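Clalen Two-Arm Bench Unit: buying and planning guide
Simulation package and hardware, Wiltness Automation
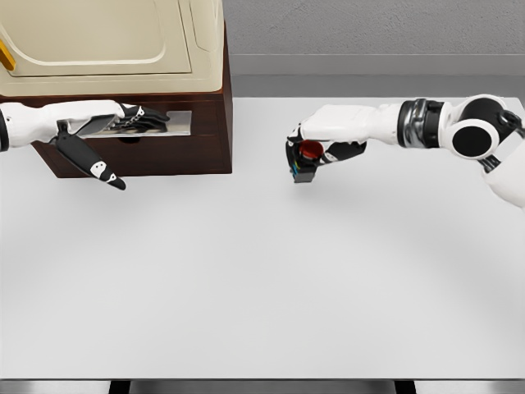 Most buyers start with the arms and leave the bench until last, and the bench is usually what delays an order. The two-arm unit needs a flat, clear work surface with free access from both sides. Any furniture you want it to use has to be modelled before we can quote on cycle times. In the rendered drawer cell, the left hand has its fingers over a flat silver handle while the right hand holds a small object above a white tabletop. If your cabinets have knobs or recessed pulls in place of a wide bar handle, tell us at the quoting stage. The hand may need a different grip program, and that is charged separately.

What you can order

Simulation licence, single seat: $700 per year. Includes the drawer cell, the bench model and both hands. Runs on your own workstation.

Additional seats: $400 each per year.

Custom furniture model: $1,000 per item. Send us measured drawings or the item itself. Colour matching is not included.

Hardware: quoted per site. Arms and hands are sold as a pair. We do not supply a left or right arm on its own.

Planning your budget

We suggest taking the simulation licence first and running your own tasks in it before committing to hardware. Licence fees paid in the 12 months before a hardware order are credited against it. Custom model fees are not.

Allow for the following, none of which is in the hardware quote: electrical work, guarding, freight from our Zamudio warehouse, and staff time for training. Training takes four days on site and we ask that the same people attend throughout.

Customers moving over from the older Grulum bench can keep their furniture models. Grip programs have to be redone.

Lead times

Simulation licences are issued the next business day. Custom models take four weeks. Hardware orders placed after August ship in the following calendar year.

Prices are in Canadian dollars before tax and were last revised 11/19/22.

Quotes and site visits: Ivana Rivadeneira
Licences and custom models: Gizella Szűcs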